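How Does a Screw Hold Things Together?

Look closely at almost any machine and you will find screws.
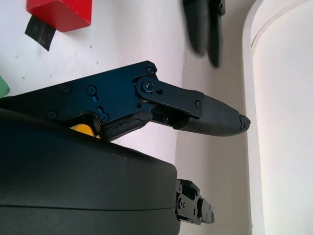 Tarun Awasthi wants to know why people don't just use glue, when glue is quicker and doesn't need any tools. It is a fair thing to ask. Glue is good for some jobs, but a glued joint is hard to take apart without breaking it. A screw can come out again, so a part can be cleaned, fixed or swapped for a new one.

A ramp that goes around

To understand a screw, start with a ramp. Pushing a heavy box up a ramp is easier than lifting it straight up. You have to go farther, but you don't have to push as hard.

Now cut a long triangle out of paper. The long sloping edge is your ramp. Roll the triangle around a pencil, starting at the tall end, and watch that edge. It winds around the pencil in a spiral. A screw has a ridge that winds around it in the same way. The ridge is called the thread.

When you turn a screw, the thread slides along like something moving up a ramp. One full turn moves the screw forward only a tiny distance, but it moves with a lot of force. Your hand makes a big, easy circle and the screw makes a small, strong push.

What stops it from falling out?

Two things work together. The first is friction, the rubbing force between surfaces that touch. The thread presses against the material around it, and friction makes it hard for the screw to slip backward.

The second is stretch. Metal looks stiff, but it can stretch by a very small amount. When a machine screw is tightened, it is pulled longer, a bit like a rubber band. It tries to spring back to its old length, and this squeezes the parts together.

Shaking can still work a screw loose. Bicycles, washing machines and playground swings all shake a lot, which is why their screws and bolts should be checked from time to time.

Different heads for different tools

The top of a screw is called the head. Most heads have a shape cut into them so that a tool can grip.

A slotted head has one straight line across it. It is the oldest of the common kinds, and the screwdriver can slide out of it easily.

A cross head has two lines that meet in the middle. The crossed shape helps the screwdriver stay in the center.

A hex socket has a hole with six sides. You turn it with a bent metal key that fits inside. The six sides let the key push hard without slipping, as long as it is the right size.

Is a bolt the same as a screw?

People mix up these words, even people who build things for a living. Usually a screw turns into a hole that grips its thread. A bolt often goes all the way through and has a nut on the other end. Both have threads, and both work like a ramp wrapped around a rod.

Try it at home

Find a jar with a screw-on lid. Mark the edge of the lid with a small piece of tape. Turn the lid slowly and count the turns until it comes off. Many lids need less than one full turn - the thread on a jar is short and steep compared with the thread on a screw.

Next, look at the neck of the jar. Run your finger along the ridge and follow it from one end to the other.

Words to know

Thread: the spiral ridge on a screw, bolt or jar.
Friction: a force that slows down surfaces rubbing together.
Head: the top part of a screw, where the tool fits.
Nut: a small block with a threaded hole that fits onto a bolt.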